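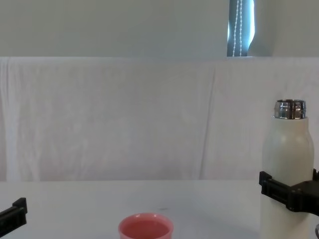 Figure 3. Pouring station at the Mimthorpe open day. The right gripper holds the bottle; the left gripper and the cup are in the foreground.

5. Public Demonstration

5.1 Setting

The two-arm pouring task was shown to visitors during the open day of the Mimthorpe laboratory on 3 August 2026. The laboratory occupies the upper floor of a former pump works built in 1898, and the floor carries more vibration than the room at Plalton where the controller was tuned. We had measured this during a site visit and raised the contact threshold of both wrists before transport. No other controller parameter was changed between the two sites.

The station was one of several on the visitor route. It stood between the Sauerland transport exhibit and a display of printed gears, and visitors approached it from the front. A rope kept them outside the reach of both arms. An operator remained at the stop button for the whole of each showing and did not speak to visitors while the arms were powered. Questions were taken by a second member of staff.

The table and backdrop were both white, as in the Plalton trials. A plain background simplifies segmentation of the cup but does little for the bottle, whose off-white body is close in tone to the cloth. The metal neck is the more useful feature. It reflects strongly, and the threads give a repeated edge that the detector finds at most approach angles. The cup is pink and was located by color alone.

5.2 Task

Each showing followed the same order. The right arm took hold of the bottle by the body, lifted it, and moved it to a point beside the cup. The left arm steadied the cup. The right arm then tilted the bottle until the target amount had been delivered, returned it to upright, and set it down. The bottle was used without its cap. Removing the cap was part of an earlier version of the task and was dropped from the public program because it doubled the length of a showing.

For the open day the bottle was filled with dry rice. Rice flows at a lower rate than water at the same tilt and tends to bridge at the neck, so the tilt profile used in Section 4 could not be carried over directly. A short shaking motion was added at the largest tilt angle. It was triggered when the estimated mass in the bottle had stopped falling before the target was reached.

5.3 Grasp on the Bottle

The bottle is wider through the middle than it is below the shoulder or toward the base. A grasp on the widest part gives the largest contact patch but leaves the bottle free to slide in either direction once the pads begin to slip. We therefore placed the pads on the lower part of the body.
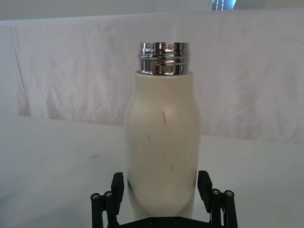

Vol. 14, Issue 3, p. 800

With the pads at this height, the neck stays well clear of the fingers and remains in the wrist camera's view. The contact surfaces are flat and upright, and on a curved body they touch along a narrow strip. Grip force was set by the procedure in Section 3 and held constant through the tilt.

The finish of the bottle was worn. A thin diagonal scratch crosses the upper body, with smaller marks lower down on the right. These had one practical effect. The Grakano tracking module selects high-contrast points on the object, and on a nearly uniform surface it settled on the scratch and on the dark reflection near the left finger. The scratch moves with the bottle and is a valid feature. The reflection is tied to the finger and the viewing angle, and it biased the slip estimate toward zero. We masked a band next to each pad and repeated the calibration before the doors opened.

5.4 Observations

The demonstration was not designed as an experiment, and no success rate is reported. Visitors often leaned over the rope during the tilt, which changed the light on the neck. The detector lost the thread edges for short periods in these cases and the arm paused, as intended. Several visitors read the pause as a fault. A status lamp will be added for the October showing, with separate colors for waiting and stopped.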